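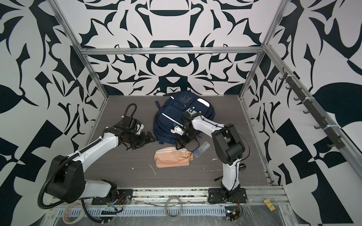 # Questions about backpacks: cleaning, straps, zips and repair

Last updated 25 August 2025

We are Stendeck, a small bag repair workshop in Stunedby. On this page we have collected the questions which customers ask us by post, by e-mail and over the counter. Most of them concern ordinary fabric backpacks for school, work and short trips. If your question is missing, please write to us and we will answer you personally.

## Before you bring or send the bag

**Do I have to empty the backpack?**

Yes, please. Empty also the small pockets, and the pocket inside the pocket if there is one. We open every zip when a bag arrives, and what we find goes in a paper envelope with your name on it. Keys and memory sticks come back to you with the bag. Food does not.

**Must it be clean?**

It must be clean enough to sew. Sand and crumbs in the seams are bad for our needles, so turn the bag upside down outdoors and shake it with all zips open. A normal amount of dust is no problem. If the bag has been in contact with oil, paint or mould, tell us before you send it.

**How do I know if the repair is worth the money?**

Lay the bag on the floor in good light and look at it from the back side first. The places to look at are the two points where the shoulder straps go into the bottom of the bag, and the seam under the top handle. If the fabric itself is whole and only the stitching is open, the repair is nearly always worth it. If the fabric has become thin and you can see light through it, we will probably advise against it, and we say so before we start any work.

**Can I get a price from photographs?**

You can get an estimate. Send us one picture of the whole bag and one of the damaged place. Put the bag on its side or on its back, and pull the straps away from the body, so that they do not hide anything. Photographs of black bags on black sofas are difficult for us.

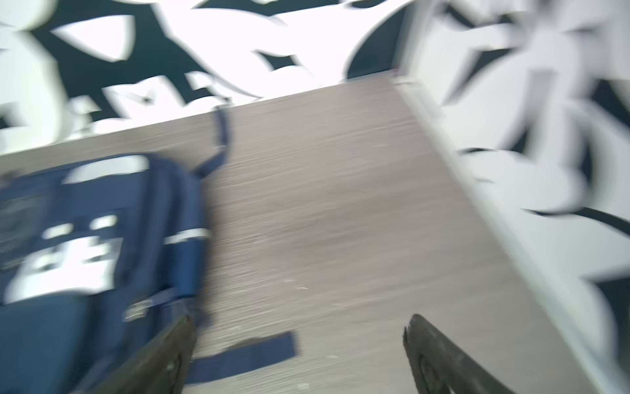

Navy backpack on its side, with a strap lying flat towards the wall.

**Which information should I write in the message?**

The colour, how old the bag is if you remember it, and what you carry in it on a usual day. The last one sounds curious but it helps very much. A strap for a laptop and heavy books is sewn differently from a strap for a towel and a sandwich.

## Cleaning at home

**May I wash a backpack in the machine?**

Look at the label inside first. If the label permits it, use a cold gentle programme, put the bag in a pillowcase or a large laundry net, and tie the straps together loosely. If there is no label, or it has faded, wash by hand. Bags with a stiff back panel, leather parts or a glued coating on the inside should never go in the machine.

**How do I wash it by hand?**

1. Brush the dry dirt away, especially along the seams.
2. Fill a bath or a big basin with lukewarm water and a little mild soap. In the workshop we use Lesto, but any mild soap without bleach is good.
3. Press the bag under the water and leave it for a short time.
4. Go over the straps and the back panel with a soft brush. These parts have taken most of the sweat.
5. Rinse until the water is clear. It takes longer than one expects.
6. Hang it upside down with every zip open.

Do not wring the bag. The padding gets folds in it and they remain.

**My navy bag has white edges after drying. What is it?**

Usually it is soap, sometimes salt from sweat. Rinse again with clean water and dry it in the shade. On dark blue fabric one sees this much more than on grey. If the lines stay after a second rinse, the colour itself may have faded along the folds, and this we cannot repair.

**How do I clean the reflective parts?**

Use a damp cloth and go in one direction, with no brush and no spirit. Reflective piping and strips have a thin surface which cracks when it is rubbed or folded sharply. When it has cracked, it still looks white or grey in the daylight but it gives less light back in the dark. You can test it at home: switch off the lamp, hold a torch beside your eye and shine at the bag from the other end of the room.

**Can you put new reflective strips on?**

Yes, on flat places such as the front face or the side pockets. New piping inside a curved pocket seam is another matter, as we must open the whole pocket to do it. We can do it, but most customers choose a flat strip next to the old one when they hear the price.

**And printed logos?**

Wash them from the inside, which means: wet the fabric behind the print and leave the print itself alone as much as possible. Never iron on it. We do not print or replace logos.

## Zips

**The zip of the front pocket closes but opens again behind the slider. Do I need a new zip?**

Very often only a new slider. The slider becomes wide with time and does not press the teeth together any more. To change it is a small job and we do it while you wait, if Niilo is not in the middle of a tent.

**The zip is stiff. What can I use?**

First clean it. A dry toothbrush along the closed teeth, then along the open teeth. After that, rub a white candle on the teeth and move the slider up and down several times. Please do not use cooking oil. It collects dust, and it makes spots in the fabric.

**I have lost the zip pull. Can I get the same one?**

The same one, seldom. A similar one, yes. We have a drawer of metal and cord pulls from bags which could not be saved. In the meantime a loop of strong cord works well, and for cold fingers it is even better than the original.

**Why does the front pocket always break first?**

People fill the main compartment completely, and then they push things into the front pocket too, which now has no room to grow. The zip goes around a corner there and all the tension comes on this corner. Close the front pocket first and fill the main compartment afterwards. You will feel directly when it is too much.

## Straps and handles

**One strap is longer than the other, though I have set them the same.**

The webbing has probably become smooth where it goes through the buckle, and it slides when you walk. Move both straps a little, so that the buckle sits on a fresh piece. If it still slides, we sew in new webbing on both sides. We do not like to change only one, as the new one holds harder and then you have the same problem in the other direction.

**The end of my strap is curling. Is it damaged?**

Normally not. Webbing curls when it has been rolled or squeezed in a door, or when it was dried in a heap. Wet it, lay it flat on the floor and put books over it, with a towel between. If the end has begun to fray, we cut it straight and melt the edge. This costs nothing if you come with the bag to the counter.

**May I lift a full bag by the top handle?**

For lifting it on your back, of course. For carrying it a long way, or hanging it on a hook the whole day with books in it, better not. The handle is often sewn into the same seam as the shoulder straps, and when this seam opens, everything opens.

**Can you move the straps for a child?**

We can shorten the webbing, but to move the upper fastening of the straps we must take out the back panel. For a bag which will be used only one or two years, I would rather look for a smaller bag. Ilaria keeps a list of repaired second-hand ones, and you may ask to see it.

## Storage

**How should I store a backpack which I use only in summer?**

Clean, fully dry, zips half open, in a dark cupboard. Put a little crumpled paper in the main compartment so that it keeps its form. Do not fold it over the padded part. Laid down flat is good, and hung by the small loop is good also, if there is nothing else inside.

**Mine smells although it is clean.**

Then it was probably not dry inside the padding when it was put away. Hang it outdoors for two days in dry weather, away from direct sun, and turn the pockets out. Some people put baking soda in an open jar inside the bag. We have seen it help and we have seen it make no difference.

## Sending, collecting and paying

**Where do I send the bag?**

Stendeck, PO Box 743, Stunedby. Use a cardboard box or a strong sack, and put a paper with your name and telephone number *inside* the bag. Labels on the outside do come off.

**How long does it take?**

A slider or a strap end is done at the counter. Everything else normally needs two weeks. In June it takes longer, when all the tents and travel bags come at the same time, so for school bags it is wise to send them directly after the holidays begin or to wait until July.

**Can somebody else collect it?**

Yes, with your receipt. Bags can also be collected at Keskinen, the shoe shop on the market square, which kindly keeps them behind the till for us. Tell us when you order, as we bring bags there only when it has been agreed.

**Do you give a guarantee?**

If our seam opens, we sew it again without payment. If another seam opens beside it, we look at it together with you.

**With whom am I writing?**

With Ilaria Morelli if it concerns prices, post or second-hand bags, and with Niilo Rautiainen if it concerns the sewing. This page was written by Niilo. English is not my first language, so if something in the answers is not clear, please ask once more.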